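Setting Up the Fudgate Two-Arm Bench Kit for Dish Handling

By Harish Khurana

The Fudgate bench kit comes with two arms, two grippers, a power box, and a license for the teaching software. This page covers the part between bolting the arms down and getting a plate task you can run again and again. I used version 2 of the software. Older versions have the same menus in a different order.

You need the kit with both arms mounted and powered, a mat that won't slide, and a few pieces of kitchenware you don't mind dropping. Set aside an afternoon. The first plate took me until past 4 p.m., and most of that was spent on grip settings.

Step 1. Check the arms before you put anything on the mat

Turn on the power box and wait for both bases to finish starting up. Open the Arms tab. Each arm should show Ready. If one shows Waiting, press the reset on that arm, not the one on the power box, or you will restart both.

Jog each joint a little in both directions. Watch the cables while you do it. They should have slack at every position you plan to use. If a cable pulls tight, move the clip down one notch and try again.

Step 2. Set the home positions

Home for each arm should be high enough to clear the tallest thing on the mat, with the fingers pointing down. Save them as Home L and Home R. The software will accept any name, but the sample programs look for those two.

Do not set both homes near the middle. The kit does have collision checking between arms, but it stops the program when it trips and you have to start over from the first step.

Step 3. Lay out the mat

Put the dish rack where one arm can reach it without crossing the other. Everything else goes where both arms can get around it. I keep a mug tree toward the front, which gives me a second task to teach later without moving the rack.

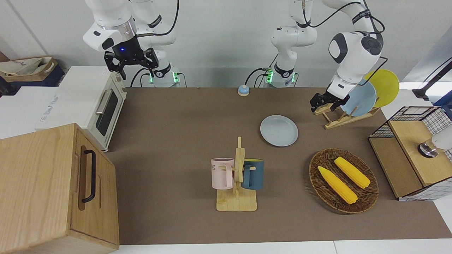 Plates and Racks

The rack is the left arm's job in this layout, and the right arm stays up and out of the way. With one plate lying flat on the mat and two upright in the rack, you can teach both kinds of grip from the same setup.

Start with an upright plate. Choose New Task, pick Arm L, and turn on hand guiding. Bring the gripper over the rack and lower it until the fingers are on either side of the rim. Save this point as Approach. Close the gripper slowly with the slider and stop when the plate stops rocking. Save that as Grip.

The default force is too high for thin plates. The scale runs to 100 and the software starts you at 60. I went down to 35 and have left it there. Lanying Lu, who runs the same kit with heavier dishes, uses 50.

Lift straight up before you move sideways. Add a Lift point well above the rack, then a Place point over the mat. If you skip the Lift point, the software picks the shortest path and drags the plate through the slots.

The flat plate is harder. The fingers have to come in at a low angle, and the mat gets in the way. Tilt the wrist until one finger can slide under the rim, then save the point. Set the speed for this move to Slow. I would not try it at normal speed until you have watched it run a few times.

Save the task and run it with Step Mode on. Step Mode pauses at every point and waits for you to press Next. Fix any bad point by selecting it, guiding the arm to the right place, and pressing Replace.

Step 4. Run it on repeat

Turn off Step Mode and set the repeat count. Each run is written to a log with the time and the motor load. My log stood at 2,637 runs in September, counting all tasks, and 266 of those were marked as failed. Most of the failures were on the flat plate.

If the load reading climbs over a long session, let the arm rest at home for a few minutes.

What I would change

The gripper pads wear quickly at the tips, and the kit includes only one spare set. Hondico sells pads that fit, but you have to trim them. The manual also leaves out the Replace button, which I found by accident.

I think the kit is worth buying if you want two arms and don't want to write code for simple tasks. For one arm, the Politz is cheaper and takes up less of the bench.

Next page: teaching the mug tree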